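How to Set Up a Two-Arm Table Demo for an Open Day
Posted 07/09/2019 in Guides

We ran a two-arm robot station at the Telberg open day in May. 367 people came past our table over the day, and most of them stayed long enough to see one full task. These are the steps we followed, with the changes we made after the first hour.

What you need

Two arms with grippers, one laptop, two tables of the same height, tape, and a box of household items. Our control software was Wudora, but the steps are the same for any package that lets you save a home position.

Step 1. Place the tables

Push the tables together end to end and check the seam with your hand. If one side is higher, a sliding cup will catch on it. Put the far table against a wall so that visitors stand at the sides. We left 900 mm of clear floor on each side.

Step 2. Set the home position

Bring both arms up at the near edge with the grippers open. Save this as home. Every task should start and end there. Run the move ten times at low speed before you let anyone near the table.

Step 3. Lay out the objects

Keep the task objects on the near table, within reach of both arms. Everything else goes on the far table until you need it. Pick things people know from home.

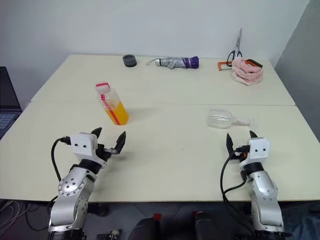 A drink task is a good one to begin with. People understand it without a sign, and it gives each arm a job. Stand the bottle on the left. Lay the glass on its side at the right, so the arm on that side has to set it upright first. Use plastic for both. Keep the cap on the bottle for practice runs.

Save the soft items for later in the session. A towel is harder than it looks, and the arms may need several tries. Scissors should stay on the far table while children are at the front.

Step 4. Run the session

Tell visitors what the task is, then start. Do not talk over the whole run. Ours was set to stop after 124 seconds, and then both arms went home. Reset the objects by hand only when both arms are home and the operator has called "clear."

Step 5. Pack up

Power down the arms before you unplug the laptop. Coil the cables one at a time and label both ends.

The printed task cards came from Amaral. We ordered 700 and had plenty left over. The blank card is on the Flevirton downloads page, under Events.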